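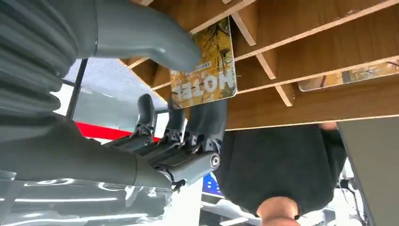
# Keeping the Left Hand Honest: Setup and Care of the Shelving Cell

Project report, Zübeyde Ağca
Submitted 31/12/2018

## 1. What the cell is supposed to do

The Foltley cell has one job. It takes a book by the top corner, tips it out of a slotted wooden shelf and puts it back. A child of four can do this. The cell can too, given a morning's preparation and a person standing by.

My project was the preparation. I did not write the grasping software (Leiva, by the group before mine) and I have kept my opinions of it to Appendix B.

## 2. Mounting and homing

The arm came to me with the wrist camera already bolted on and a calibration file last edited in May. I used the file for two days before checking it. I would like those two days back.

The camera image is upside down at most of the useful wrist angles. Leiva rotates it internally. The setup screen does not, so I learned to read spines inverted and now do it in the library without meaning to.

Homing order matters:

1. Forearm to rest, fingers open.
2. Thumb home **before** the other fingers. Reversed, they meet in the middle and the controller reports "Wirnilness fault 28", a code the manual lists as reserved.
3. Wrist to zero, then run the shelf touch-off.

## 3. The sleeve and the joints

The corrugated sleeve creeps toward the hand as the arm works. Once it bunches, the cable inside pulls tight and the wrist stops short of its target. I pushed it back by hand for a week, then fitted a clamp from Drindar, who sell them in packs of 30. We have 29 left.

The hinge pins get wiped and checked every 2000 cycles, and the finger linkages get a drop of light oil at 4000. The first time, I oiled the fingertips as well. The book left the shelf very quickly.

## 4. Open problems

- The touch-off assumes the shelf has not moved. People lean on it.
- Fault 28 still appears on cold mornings, with the thumb homed correctly.
- The calibration file now has a date in its name. Please change it when you change the file.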